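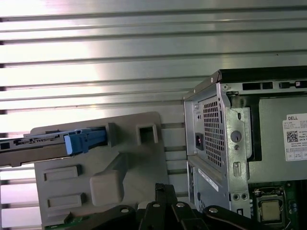 Collection of demonstrations for the computer disassembly task resumed in March and has continued on schedule through the present reporting period, which closed on 23rd August. The purpose of this work package is to supply Kaltance with examples from which the handling policy can learn to take apart retired desktop computers. The wrist view remains the primary input. At close range it keeps the fingers, the drive with its blue pull tab, and the open Dell chassis in view together, and the annotators at Hsu have asked that this arrangement be kept. Reflections from the ribbed metal wall remain a concern, and Vumberg will test a matte covering before the next round.

The project now holds 677 accepted demonstrations against a target of 400 for this stage. A further 80 were rejected at review, most of them for operator hesitation near the chassis or for gaps in the force record. Rejected runs have been retained — they may prove useful as negative examples — but are excluded from the totals reported to the Foundation.

Twelve operators have completed training on the Vavon teleoperation station. Everett Ostrowski continues to lead review and has revised the labeling guide so that approach, grasp and release are marked as separate steps. Earlier demonstrations are being relabeled to match.

Spending is within the approved budget. We request permission to move unspent travel funds to storage costs, which have risen with the volume of video. Work in the next period will cover additional chassis models and a first held-out evaluation of the trained policy.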